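**Miltlow Lunch Club – progress report to the Pronbridge Fund**

2022-07-28
Prepared by Vesela Halilović

You asked for a plain account of how the money has been spent, so I shall start with the oven, which has had most of it.

The old one was condemned in the spring by Tarun Negi, who opened the door, shut it again and asked whether we were insured. Its replacement cost £2000, fitted. It heats on both sides, a luxury the cooks are still getting used to, and we have had one or two very brown crumbles as a result.

We served 411 lunches in the period. Our bid promised rather more, but our bid was written by Hemant Katiyar in a hopeful mood and assumed that people would come out in the rain. They do not. On a dry day we can fill all 32 seats and turn the pudding queue into a matter for diplomacy.
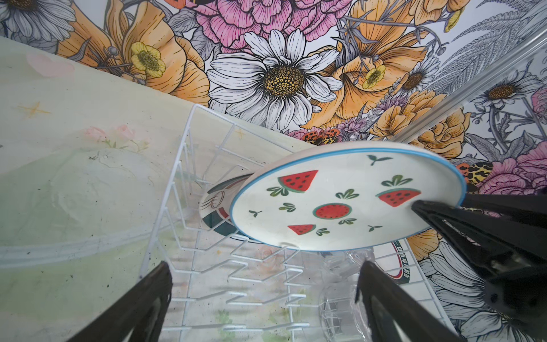 Crockery was the smallest line in the budget and has caused the longest meetings. Anju Ahuja wanted plain white, on the grounds that it can be matched when broken. Abhishek wanted something cheerful. The watermelon plate with the thin blue rim will tell you who won, and I am bound to report that the members like it. Two of them have asked where they can buy one. We remain £14 under on this line and intend to boast about it.

Transport is less happy. The Flornitz minibus was off the road for a good part of the period with a fault in its door, and the garage in Kanaujia Road had to send away for the part, then send away for the right part. Members who live up the hill were brought down in private cars – mainly Abhishek Sengar's, which smells of dog but has never failed to start. We have paid his petrol out of the minibus fuel line and would be grateful for your blessing after the fact.

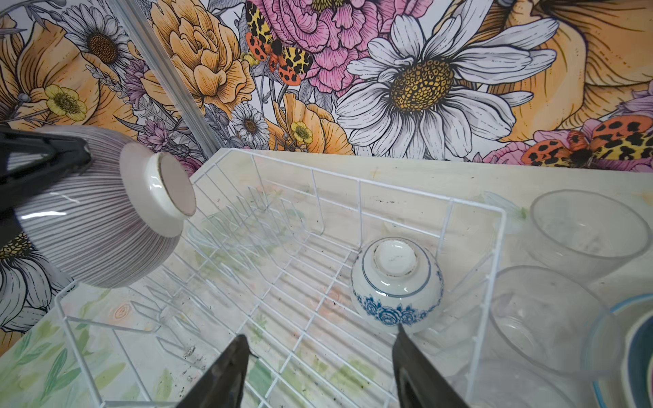

The garage has now agreed to lend us a van if it happens again. I have this in writing, on the back of an invoice.

On staffing, Anju has moved to two days a week and is teaching Tarun to order the vegetables. He is learning. We had a great deal of swede in his first fortnight, and the members were frank about it.

Still to do before October:

- a second food hygiene course, as the first was full
- new lino by the back door
- the feedback forms, which Hemant has promised to make shorter than the meal

The full accounts are attached. The entry marked "sundries" is mostly teabags.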